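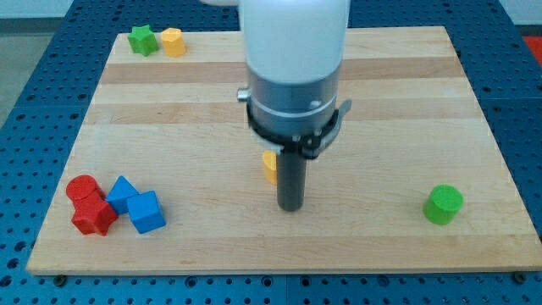

The arm over its maple board at the Gorach workshop, with the coloured blocks used for practice.

When the members of Gorach, a shared workshop behind a tile shop, decided to build a sorting cell, they had 15 evenings and very little experience. I joined them in May, at the hour when the neighbours close and the noise is permitted.

The project is called Raller. Its arm came second-hand and cost the members 400 dollars, with one joint that needed new bearings. The blue table was a gift from Bakos, a small firm which was moving out. The board is bolted to it at the front edge, and this detail took a whole evening of argument. Some wanted clamps – they are quicker to move.

The collar at the wrist is already the third version. The first was printed at home and cracked in the night. The control program, Trorkus, has 219 lines, and its authors are a little ashamed of 300 more that they threw away.

Star, hexagon, cube, cylinder: each shape asks for a different approach. The cylinders are the favourites. The triangle is still discussed over tea.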